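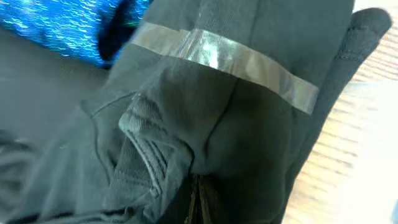 Dark fabric with clear tape over it.

Tuesday. In at 7:10. The overnight queue had one item flagged for a second read: Dinesh's draft on Kusum Srivastava and Haris Matić, slugged SRIVASTAVA-ENGAGED. I changed the slug before I read any further. A slug ends up in the web address and the address survives the correction.

State of the copy at first read. Headline said the two are engaged. First paragraph said a source confirms. Second paragraph said the proposal took place at the Taltmont after the Drundolico wrap party. Third paragraph was the source quote, "They're very happy and family knows." Everything under that was background: how they met on season 2 of Drundolico, her previous relationship, his tour. The background checks out against our own archive except for the tour, which ended in the spring and is still described as current. Fixed.

The problem is the third paragraph. "Very happy" and "family knows" do not add up to engaged. Called Dinesh, who had gone home at four and was polite about it. His notes have one source, by phone, described as "close to the production." He asked whether there was a ring and the source said "I'd assume so." He did not ask whether the source was at the Taltmont. I asked him to call back and put that one question, nothing else, and to write down the answer in full including the pauses if there were any.

8:25. Ankit sent over the pictures he had been offered by the agency. 68 frames from outside the hotel, of which he pulled 5. In all of them her left hand is either in a coat pocket or behind his arm. Ankit's note says "inconclusive, would not crop tight." Agreed. A tight crop on a hand is a claim about the hand. He suggested the wide one with both of them walking to the car, caption limited to names and location. I asked him to check the time stamp against the wrap party, and the agency's file data is in local time while ours converts automatically, so for some 50 minutes we had them leaving the party before it started. Sorted by entering the offset by hand. I have asked for this to be put in the desk guide before and will ask again.

9:40. Dinesh back with the answer. Source was not at the Taltmont. Source heard it from a member of the hair team, who was. So we have a secondhand account with no ring and no description of a proposal. Downgraded the item from "confirmed" to "reported," then looked for anyone who had reported it and found only two fan accounts quoting each other. Downgraded again and moved it to hold. "Reported" with no outlet attached is a word we use when we mean ourselves, and I have been trying to get it out of the copy since last year.

10:15. Hemant Khurana at Bornen returned the call. He represents her, not him. Transcribing while I remember it, as he would not be recorded. I asked whether she is engaged. He said, "We don't discuss Kusum's private life." I asked whether that was a denial. He said it was what it was. I asked whether he would steer us off the story if it were wrong. He said he had always found us to be careful, and then asked when we were planning to publish. I noted the question and its timing in the log. It has some weight, although a publicist asks it of everybody. He then offered a statement about her finishing Drundolico, which I took, since it is on the record and she is allowed to be quoted about her job.

Matić has no publicist at the moment. His manager's line went to a full voicemail box. Sent an email with a deadline of three o'clock and a plain list of the claims we might print. I prefer to list them. If you write "we are running a piece about Haris" and the manager says "no comment," you have a no comment to nothing in particular.

Lunch at the desk, soup. Read the wording rules for the new starters, due by the end of the week. Cut the section on "pal" and "insider." The current rule allows "insider" if the source works for the person named. Most writers apply it to anyone who works in the same building.

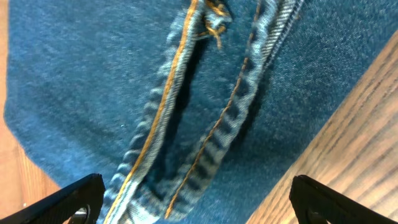

Spent the early afternoon on the timeline, which is the only part of this I trust. Left column is what is placed by documents: call sheet, party invitation, the agency frames, her post from the airport. Right column is what is placed by people: the hair team account, the Drundolico crew member who told Dinesh they had been "tense" in December, the fan who saw them at a jeweler's. I drew the two down the page on a slight slant to fit the dates in, and they ran like the two stitched seam bands in that blue denim, more or less parallel with a long opening between them. Nothing in the left column crosses to the right. The documents say they were at the same hotel at the same hour. The people say engaged. No entry does both. I marked the opening on my sheet and wrote "do not bridge" in it, as the usual way to bridge it is the phrase "sparking speculation," and we would be the ones doing the sparking.

The jeweler sighting was worth an hour. Ankit found the fan's post. The shop in the background is a watch repair place with a similar awning. They may well have gone in for a watch. Struck from the right column, and I told Dinesh to take it out of his notes file too so it doesn't come back in six weeks as something we once had.

3:05. Deadline passed with no reply from the manager. 3:20, a reply from the manager: "Haris won't be commenting." This is a different sentence from "Haris had no comment" and I asked that it go into the file exactly as received.

Afternoon meeting. The case for running it was put by the traffic side: others will have it by tonight, the search interest is there, and we could go with a question mark. My view on question marks is in the minutes from several earlier meetings. A headline in the form of a question gets read as a statement by anyone scrolling, and the lawyer reads it the same way. I offered an alternative, a short item on the end of filming, with her quote, the wide picture, and one line stating that the pair left the Taltmont together after the party. Every word of that is in the left column. Accepted with no great joy. Length came out at four paragraphs.

Dinesh rewrote it in under half an hour and it was clean. He left in "looked cozy," which I took out. Cozy is a reading of the pictures. They are walking to a car. He asked if "arm in arm" was allowed, and I went back to the picture. Her hand is behind his arm, and whether it is through it or behind it cannot be settled from that side. "Side by side" went in.

Caption as filed: Kusum Srivastava and Haris Matić outside the Taltmont. Ankit wanted "after the wrap party" on the end. Allowed, now that the offset is fixed.

5:30. Published. 5:48, first reader comment asking why we didn't mention that they're engaged. 6:10, a rival site ran the engagement, sourced to "multiple insiders," with a photo of her hand from an event last fall. The ring in it is from the show; it is in the season 2 stills, which we have. I sent the comparison to Dinesh and told him not to post about it. If they are engaged, the rival was right with bad evidence, and if they aren't, there will be a correction at the bottom of a page in small type. We don't have an interest in either one until somebody who was in the room talks to us.

Hemant called again at 6:40 to say thanks for the item and that the quote looked good. He did not mention the other site. Logged that as well.

Open for tomorrow:
Ask Dinesh whether the hair team person would take a call directly.
Time offset, desk guide, third request.
Finish the wording rules. Decide on "close to."
Check the Drundolico premiere date with the network, as we have it two ways in the archive.
Call Matić's manager before ten.

Left at 7:15. Did not look at my phone until home, where there were eleven messages, nine of them about the hand.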